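Do couples who tell their "how we met" story the same way stay together longer?
Student project report, second draft, handed in Thu 15 April

The idea came from a magazine column which claimed that partners who agree on the story of their first meeting are happier. I didn't believe it. My own grandparents could never agree on whether they met at a bus stop or at a dance, and they were married until one of them died. So I set out to test it, on a small scale, with people I could reach.

I put a notice up on the Coto message board and in the laundry room at Drasham, the block where I live. The notice was seen 3150 times according to the board's counter, which I take with a pinch of salt. From that I got 17 couples. Each partner wrote down the story alone, without talking to the other, and then answered a short set of questions about the relationship. Two couples clearly did talk first, as their wording matched down to the commas. I left them in but marked them.
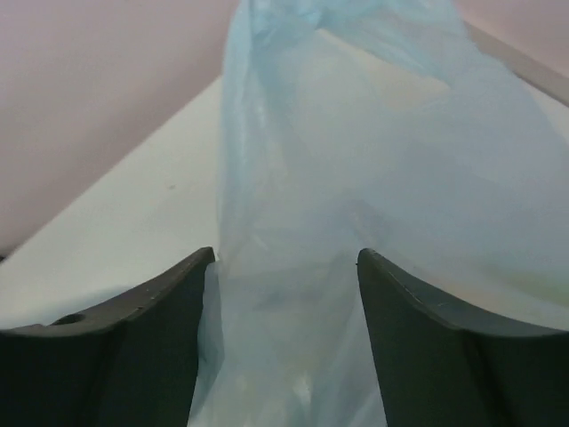
Þórarinn Østergaard read the first draft and wrote in the margin that I was measuring memory and calling it love. He also asked why I hadn't spoken to anyone who had split up, and whether a couple who had been together since February could sensibly be put in the same table as one with grown-up children. I think he is right on the second point and half right on the first.

The stories differed most on who spoke first. Where they met was usually agreed, although one pair named two different cafés, Hầu and Ultuvov, and neither would budge. That pair gave the highest scores for contentment of anyone - make of that what you like. Three couples gave matching stories and fairly gloomy answers.

I can't say the column was wrong. People who answer a notice about romance are probably not the ones having a bad week, and the title of this report asks about staying together, a thing I had no means of following. If I did it again I would ask for the story twice, some months apart, and change the title.

The questions are in Appendix A. The stories are not attached, as I promised the couples they wouldn't be.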